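How to Test a Robot's Sewing Before You Hand It Your Pants

Posted August 30, 2020 by Roald Tveit

Every March somebody at Fenham announces that machines are ready for the mending pile. I own 11 shirts with missing buttons, so I want to believe it. What follows is the test I use to decide whether a robot can sew yet. It works on tissue closure, hems and the upholstery line at Prorkow.

Step 1. Start with the thread. Cloth and skin both flop, but thread does it with spite. Watch whether the tool can deal with a loose loop and a long tail near the same pair of jaws. 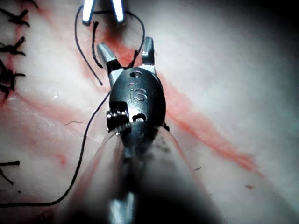 Bautista wrote in to say that thread is the easy part, and that the day a machine can find the matching sock she will start paying attention.

Fair enough. Socks are a separate page.

Step 2. Look at the needle end. Your thumb feels how hard it is pushing and you never thank it for this. A gripper has to get that from somewhere else, so check the edge of the material for puckering or dents every time a finger leans on it.
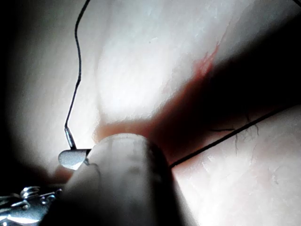

My mother did 40 hems a week and she dented plenty of them, so maybe go easy on the robot. That comment came in unsigned, and I have left it up.

Step 3. Check the tension between two tools. One holds, the other pulls, and neither should win. If you are writing your own checklist, score this part twice. Most chores need two hands that talk to each other - folding a sheet, tying a trash bag, getting a duvet into its cover. 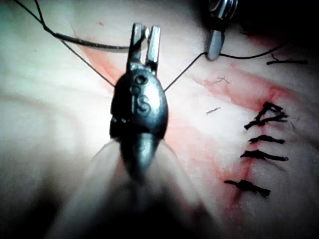

Thread drawn into a wide V, with a row of tied knots to the right.

Step 4. Judge the row, never the single knot. Anything can tie one good knot. Go back along the line and look at spacing, tail length and how much thread got left lying on the work. My scoring sheet, which I named Drendirance after too much coffee, takes off points for litter.
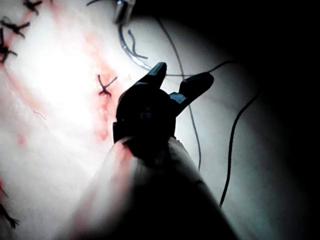
Jaws open beside the stitched line, loose strands still across the pad.

Step 5. Decide who does the laundry. For now it's you. Neat stitching under a bright light in one small spot is a long way from a basket of inside-out jeans, and I would still sew your buttons on by hand. Run the test again next year and keep the old score sheets.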